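Bench Tips: Comparing Grippers and Hands on Small Parts 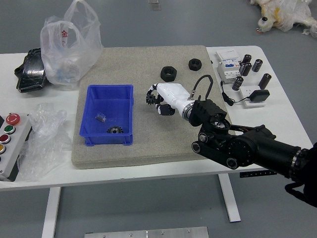
Small-parts sort on the textured board: gear in hand, second gear in the blue bin.

These notes cover parts you can hold in your palm: gears, hex nuts, capacitors, screws in packets. They come from running a two-jaw parallel gripper, a vacuum cup and an articulated hand on the same arm. Large boxes and soft goods need different tips.

Board surface

Use a board with some texture. On bare tabletop, a nut slides when the first finger touches it, and the second finger closes on nothing. A speckled or sand-like finish also cuts glare, so the camera finds dark parts more reliably. Gray works well with both black and bright metal parts. Tape the board down at two opposite corners and check it at the start of each session. A shift of 2 mm is enough to spoil a comparison between two grippers.

Bin

Pick a plastic bin in a color none of your parts share. Blue is the usual choice here. A flared rim is helpful when placing and a nuisance when picking, as the wrist reaches the rim before the fingers reach the bottom. For picking tests, keep parts at least one finger width from the wall, then repeat with the parts against the wall and record the two results separately. Do not average them.

Choice of parts

Mix shapes that fail in different ways.

Gears: grip across the teeth, never on the hub. Parallel jaws may land on a tooth tip and rotate the gear as they close. Run each gear at several start angles.
Hex nuts: lay them flat, hole up. Jaws should meet two opposite flats. A suction cup centered on the hole will not seal. Include two sizes, as a grip width tuned for the large nut often misses the small one.
Capacitors: stand them on end. They tip easily, which shows up a slow or uneven approach. Discharge them before they go anywhere near the bench.
Screws: leave them in the clear packet. Clear film is hard on depth cameras, and the packet changes shape between picks.

Gripper notes

The Brinkmann parallel jaw is the easiest to set up and the best on nuts. It has one grip width and one force to tune. It is poor on packets unless the jaws are faced with thin rubber.

The Girisier vacuum cup is fast on flat film and useless on gears. Keep it for packets and labels. Clean the lip with a dry cloth every Wednesday or whenever the seal gets noisy.

The articulated hand is slower and needs more calibration, but it handles all four part types without a tool change. Most of its drops happen during the lift, when one finger loosens before the others have taken the load. Reduce lift speed before raising grip force. High force on a small gear tends to squirt it out of the fingers.

Cable routing

Leave a loop of slack between hand and wrist, then turn the wrist slowly through its full range before the first run. The loop should not go tight at either end or drop below the fingertips. Hook-and-loop straps are better than zip ties, which can creep into the jacket. Keep power adapters and thin leads off the board itself.

Camera

Lock exposure and white balance. With auto exposure on, a white hand moving into view can darken the image, and black parts lose their edges. Set the exposure with the hand over the board, then check again with it withdrawn.

Controller

We have used two. The Esum unit loads finger positions from a plain text file, so settings are easy to compare line by line. The Gramadham unit has a better force readout, but drops its zero after a restart. Re-zero with the hand open and touching nothing.

Keep the stop button within reach of whoever is standing at the bench, and test it before the first run of the day – with the arm moving at low speed.

Counting runs

Our May log holds 1747 attempts out of a planned 2000, all grippers together. The shortfall is mostly packets, which wear out and have to be replaced. Of the failed picks, 69 were traced to a shifted board, so the tape check now comes first on the start-up sheet.

Log every attempt, including the ones where the gripper closed on air. Write down part, start position, gripper and result. If a part has to be nudged by hand, mark that attempt as failed and start a new line.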